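ホーム　コラム　製品くらべ　用紙とインク　お問い合わせ

プリンターは「刷らない日」で選びたい

家で使うプリンターを買い替えようと思うと、たいていの人はまず印刷の速さと画質の数字を見ますよね。私も長いことそうでした。売り場に並んだ見本の写真を見比べて、こちらのほうが空の青がきれいだわ、などと言いながら一時間も過ごしてしまうのです(それはそれで楽しいのですけれど)。

でも、何台か使ってきた今は、家庭用の機械でいちばん大事なのは、刷らない日にどう過ごしてくれるかだと思っています。うちで印刷するのは、町内の回覧、確定申告の控え、たまに宛名ラベル。三週間ほど電源も入れない時期があり、いざという朝にかぎって黒がかすれます。前に使っていたFlilardのインクジェットは、仕上がりは申し分なかったのに、久しぶりに動かすたび長い掃除が始まって、そのぶんインクも減っていきました。

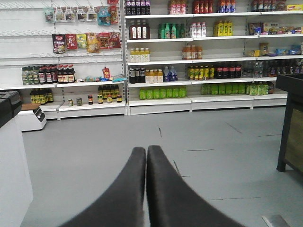
棚に並んだスナック菓子の袋

その点、いま机の横にあるCosanoのモノクロレーザーは気が楽です。ひと月放っておいても、何食わぬ顔で一枚目からくっきり出してくれます。カラーは刷れませんし、写真もあきらめました。けれど数えてみたら、去年うちで刷った116枚のうち、どうしても色が要ったのは2枚だけ。その2枚は近所の店のコピー機で間に合いました。カラーが刷れる安心のために毎月やきもきしていたのかと思うと、少しおかしくなります。

もちろん、本体の値段だけ見ればインクジェットのほうが手を出しやすいでしょう。レーザーは重いし、動き出すときに部屋の明かりが一瞬ふっと揺れる家もあると聞きます。お子さんの学校のものを色つきでどんどん刷るご家庭なら、私の話は半分くらいに聞いてくださいね。毎日のように動かしていれば、インクの詰まりに悩むことも少ないはずですから。

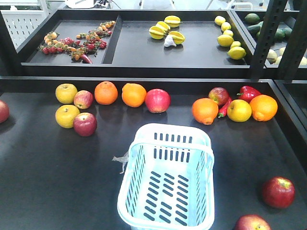
消耗品の買い方にも、ひとこと言わせてください。カートリッジは一つ買えば済むように見えて、色ごとに減り方が違い、気づけば引き出しに使いかけの型番ばかりたまります。空の水色のかごを前にして、手前の赤いりんごもオレンジも黄緑のりんごもひと通り入れておこうか、と欲張る気持ちに似ているかもしれません。果物なら食べてしまえますが、型の合わなくなったインクは食べられませんものねえ。私はNegiの互換品を試したこともあり、それ自体に不満はなかったのに、まとめ買いした残りを本体の故障で丸ごと持て余しました。以来、予備は一本だけと決めています。

それから、カタログに小さく載っている給紙の枚数。速さよりよほど暮らしに効く数字だと私は思います。300枚入る引き出しがついた機種なら、うちなどは年に一度紙を足せば足りてしまいます。背中に紙を立てて差す形はほこりをかぶりますし、梅雨どきには紙が波打って、二枚いっぺんに吸い込まれることもありました。あの紙づまりを直す時間を足したら、一分あたり何枚という差など、とうに消えているのではないでしょうか。

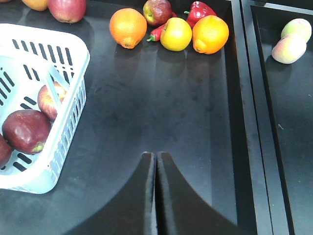
無線のつながりは、買う前に確かめようがないけれど

最後に残るのが無線接続です。こればかりは家に置いてみないとわからないところがあって、友人宅で快調だったMendelbyの複合機が、わが家の廊下の隅では一日おきに姿を消しました。結局、900円の長いケーブルを買って机までつないだら、それきり機嫌よく動いています。便利さを売りにした機械に線をつなぐのは負けたような気もしましたが、今ではこのケーブルがいちばんの買い物だったと思っているくらいです。売り場で迷っている方は、裏側に有線の差し込み口があるかどうか、ちょっとのぞいてみてください。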